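# Line Item Nine

Natália Barros had a ceiling of 3000 for end-of-arm tooling, and the sheet was due by four. 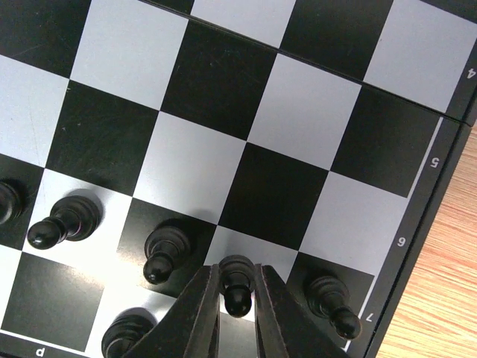 She had entered the Trutmont quote first. It came to 2150 for a two-finger parallel gripper, with cable and mounting flange included and fingertips priced apart. The Lambert quote was lower on the first page and higher on the third, where the controller license appeared. She typed both totals into column F and left the cell for Wurkine blank. Wurkine had not replied.

The test object was a chess pawn. Lambert's salesman had objected to this on the phone.

"Your customers pack vials," he said.

"A pawn has a round head and a wide base," she said. "So do the vials."

"Then test with vials."

"Vials are 50 each. The pawns came with the board."

He asked what closing force she had in mind. She told him she would send the figure when she had it, and wrote down the time of the call.

The rest of the sheet was ordinary. Spare fingertips, two pairs, 200. Calibration plate, already owned. Freight, to be confirmed. In the notes column she wrote that clearance between neighboring parts should decide the finger width, and that a wide finger on a crowded tray would cost more in rejects than it saved in purchase price. She read the note again and removed the second half. There was no data behind it yet.

At half past two the Seltari plant called. They wanted to know if the cell would be running in June.

"Which cell?" she asked.

"The one in the plan."

"The plan has one cell and a blank line for the gripper."

"Can you fill in the line?"

She looked at column F. With the tips, Trutmont stood at 2350 before freight – inside the ceiling, with room for a second cable. Lambert would need a signature from upstairs. Wurkine was still an empty cell.

"I can fill it in by four," she said.

She changed the status of line nine from open to provisional, attached the Trutmont quote, and started a new row for the cable. Then she went back to the bench to run the pawn again, at a lower force, and took the clipboard with her.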